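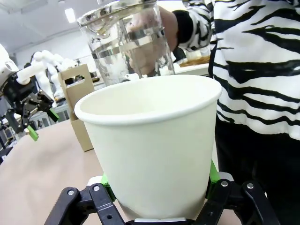

We stopped using the machine in our building months ago, the coffee was fine but you had to fetch a new cup every time and the bin was full by ten, wrote one tenant at Wulton Business Park in the survey that started all this.

PRESS RELEASE
August 31, 2026
For immediate release

Hedegaard brings returnable cup scheme to Wulton

Hot drinks supplier Hedegaard is to start a returnable cup scheme at Wulton Business Park, covering all 32 buildings on the site. Staff and visitors borrow a cup at any drinks point, hand it back at any other. No app. No sign-up.

The scheme is called Fellow. It follows a trial in May in 2 of the buildings, where 500 cups were put into use and tenants were asked what they thought of them. Main complaints: lids too stiff, return points too far from the lifts. Both have been changed. Lids are now a softer fit and every building gets a return point on the ground floor, next to the post boxes.

A deposit of 60p is added to the price of the drink and comes back when the cup does, by card or as money off the next one. Anyone bringing there own mug pays no deposit and can carry on as before.

Washing will be done on site by Vekico, which already runs the canteen kitchens at Wulton. Collections twice a day, early morning and after lunch. Cups that are chipped or badly stained get taken out and sent back to Hedegaard for recycling.

Paper cups stay available for the time being at the visitor reception and for outside caterers. Hedegaard says it will look at this again once the scheme has settled down, and that tenants will be told before anything changes.

Asked about cost, Hedegaard said drinks prices at Wulton will not go up as a result of Fellow. The deposit is held seperately and unclaimed deposits go towards replacement cups.

Return points are being fitted this week, starting at the north end of the site. Some drinks points may be closed for an hour or so while the work is done, notices on the doors.

Tenants who want a return point on an upper floor as well should ask at the Wulton site office. Floor needs to have a power socket and level access for the collection trolley.

ENDS

Notes to editors

Fellow cups come in one size and fit the existing machines.
Cups and lids are sold for keeps at the canteen tills if people prefer.
Site visits for press by arrangement, weekday mornings only please, via the Hedegaard press desk.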